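Textile Care, Unit 5: Cotton Knits
Girnosard Evening School, handout for October

Cotton jersey is a knitted cloth, so it stretches more across than along. After washing, the loops pull together and the garment becomes shorter. Most of this happens in the first 2 washes.

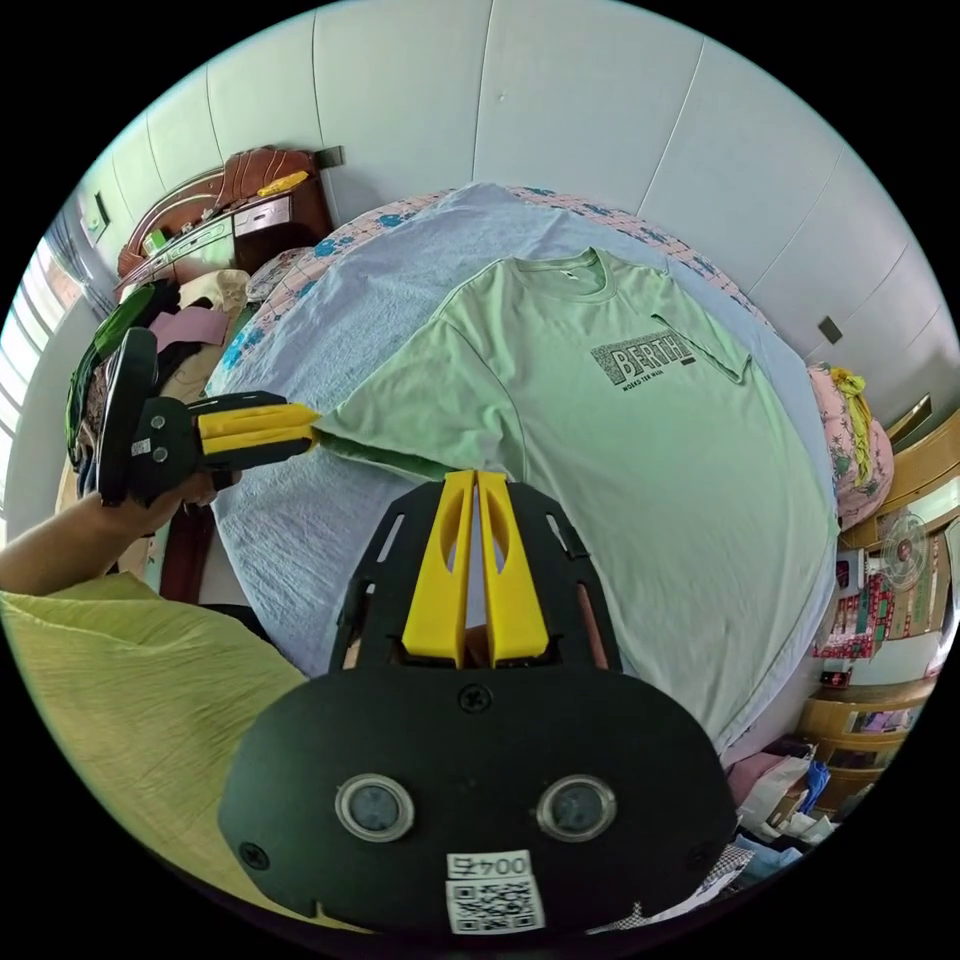 For the shrinkage test we mark two points 12 inches apart before washing and measure again when the cloth is fully dry. Do not pull the cloth while you measure. Write the result as a percent of the first length.

Please read page 17 of the Grolesstead reader before next class.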